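Cell Inspection Checklist: Utensil Pick Cell, Layout Model and Arm
Amegashie Workshop, Drurden building
Inspected by: Efua Antwi
Second check: Obed Asamoah
Date: March 2, 2026
Result: Pass with comments. Three items open, listed at the end.

Scope

Covers the arm, the gripper, the floor area within reach and the simulated layout we use to try moves before they go to the real arm. Go through the sections in order. Mark each line OK, Fix or N/A and write a comment wherever the mark is Fix.

Section A. Before power on

A1. Main switch off and locked, key with the inspector. OK
A2. Emergency stop button turns and releases without sticking. OK
A3. Gate switch stops the arm when the gate opens. OK
Comment: Tested at slow speed only. Yayra will repeat it at working speed when the new gate hinge is in.
A4. Base bolts tight, paint marks lined up. OK
A5. Cable at the base free of cuts and flat spots. Fix
Comment: Sleeve is worn through near the second clip. The wires inside are fine. Wrap replaced for now, full sleeve on order from Grundirach.
A6. No grease on the floor at the base. OK

Section B. Arm and gripper

B1. Each joint moves through its range with no grinding. OK
Comment: Elbow is a little louder than in August. Wumpini listened too and thinks it is the cover, so we took the cover off, cleaned the seat and put it back. Quieter after that.
B2. Running hours read and written in the log. OK
Comment: Just past 3000. Joint grease is due now and is booked with the sleeve job.
B3. Finger pads clean and glued down at the corners. Fix
Comment: Left pad lifts at one corner. Can be run until the new pads arrive, but check it at each start.
B4. Gripper opens and closes fully, 21 cycles with no missed close. OK
B5. Wrist screws checked with the small torque wrench. OK
B6. Home position matches the pin. OK

Section C. Layout model

Check the model with the arm posed low over a utensil. This is where the elbow is up high and the upper segment is farthest out to the side, so it is the pose most likely to bring a link against something standing on the floor. Turn the view until you can see the wrist block and the orange panel together. 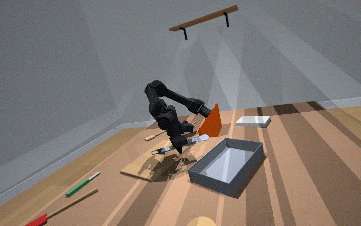

Layout model, low pose. Wrist block against the left edge of the orange panel, gripper just above the small utensil.

C1. Gripper points down over the utensil. OK
C2. Clearance between arm and standing panel. Fix
Comment: The wrist block touches the panel edge. Do not send this pose to the real arm. Move the panel away from the arm in the model, run the contact check again and save the layout under a new number. Ewurabena has the old file if we need to go back to it.
C3. Long tools clear of the arm base. OK
Comment: The thin wooden stick on the left lies partly behind the base from this view. Look at it from the top view too before you mark this line. I did, and there is a gap.
C4. Open gray tray clear of the board. OK
C5. Spatula and small utensil set as separate objects. OK
Comment: The spatula handle reaches left almost to the utensil. Open the object list and click each one by name. Clicking in the view tends to pick up the wrong one.
C6. Wall shelf in the collision list. OK
Comment: It was missing from layout 46. Added back by Obed.
C7. Lights. N/A
Comment: Shadow on the pale board is heavy in this pose. It has no effect on the contact check. Anyone using the Arkarier camera tests should set their own lights and leave this file alone.

Section D. Slow run on the real arm

D1. Speed limit set to slow and shown on the pendant. OK
D2. One person on the pendant, one at the stop button. OK
D3. Approach, close, lift and return, done with no load. OK
D4. Same run with one utensil. OK
Comment: Held through the lift and set down where it should be. We used a pose well away from the panel side.
D5. Low pose from section C. N/A
Comment: Held back until C2 is closed.

Open items

A5. Fit new cable sleeve. Yayra Amoah.
B3. Replace both finger pads, not only the left. Wumpini Eshun.
C2. Move panel in the model, repeat the contact check, then do D5. Efua Antwi.

The cell may be used at slow speed with the low pose blocked. Full speed stays locked until all three are signed. Put the signed copy in the folder by the gate and take the old one out.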